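The Prultia headset came with a foam-lined box, two adapters and a leaflet that promised "immersion for the whole family." Dalva Arruda, who had written the leaflet, had never met a family that wanted it.

She had been paid by the word until January, when Eckhard Engelhardt discovered the word "ergonomic" 400 times in one catalog and put everyone on salary.

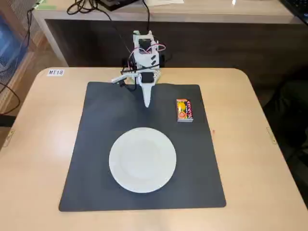
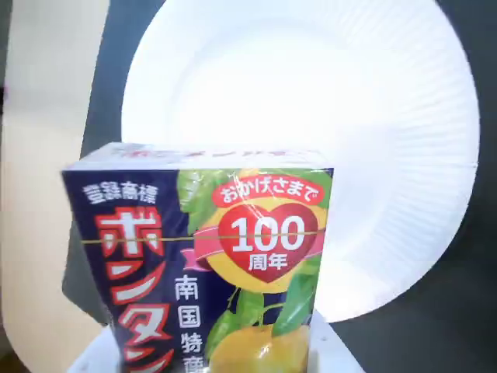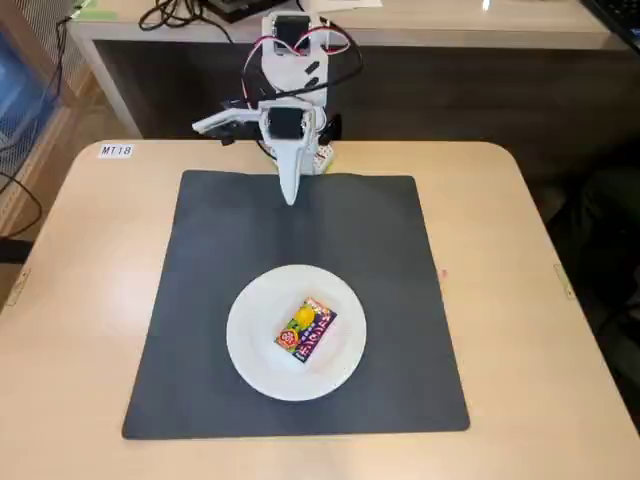 Black mat in the first and third, candy carton in the second.

"Talcombe has a new one out," Eckhard said, leaning on her partition. "Theirs is compatible with everything."

"Ours is compatible with everything."

"Theirs says it in capitals."

Dalva changed hers to capitals. By lunch Talcombe had added a snowflake. She added two snowflakes and a small trumpet. Somewhere in Durolham, she imagined, a person just like her was sighing and reaching for the fireworks.

The reviews were Simone Marinho's department. There were nearly 1,000 of them, and Simone answered each one as "The Prultia Family," a family she described privately as strained.

"Listen to this," Simone said. "One star. 'Microphone works too well. My team can hear my mother.'"

"What are you going to tell him?"

"That we're sorry about his mother."

Dalva looked at the listing again. The microphone was flexible, sensitive, omnidirectional and, as of that morning, "soft." She had no idea why it was soft. It had been soft in the version before hers, and in the one before that, and she felt it would be rude to stop now.

At four o'clock a message arrived through the seller page, from a Deok-su Yoo. He wanted to know whether the headset was any good.

She read it aloud. Simone took off her own headset, a Talcombe, and put it in a drawer.

"Is there a form reply for that?" Dalva asked.

"There's one for the cable," Simone said. "Send him the one for the cable."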